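Grultivum Support - Ticket 1150
Opened 30 Jul 2026, by the workshop desk, Tedport

Fault: lid on the black hard-shell case won't stay up. Customer says it drops on the hand when packing. Case bought in May.

Supplier's advice was to "let the hinge settle". I have my doubts. I've never known a hinge get stiffer by being left alone. Put the case on the white table, opened it and took everything else out of the question first.
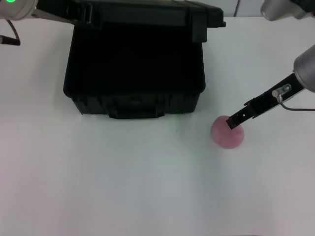

Left it open for 20 minutes. Lid stayed back. That proves very little, as an empty case on a flat table is the kindest test going, and the customer packs theirs in a van.

Second check was with something inside. The Himov guide says a load near the front wall "steadies the body". Not convinced - the handle side looks the heavier one to me already - but tried it anyway.
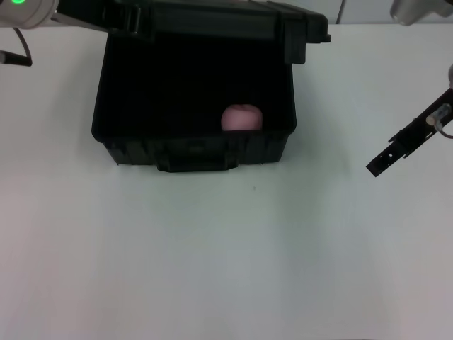 Case open, lid raised, pink round item near the front wall.

Asked Mikuš parts for the hinge pin, code 699. They quote 6 working days. We'll see.

Status: open. Not closing this on the supplier's word.

Contact the desk | © Grultivum | Back to top
This site uses cookies. Accept or manage settings.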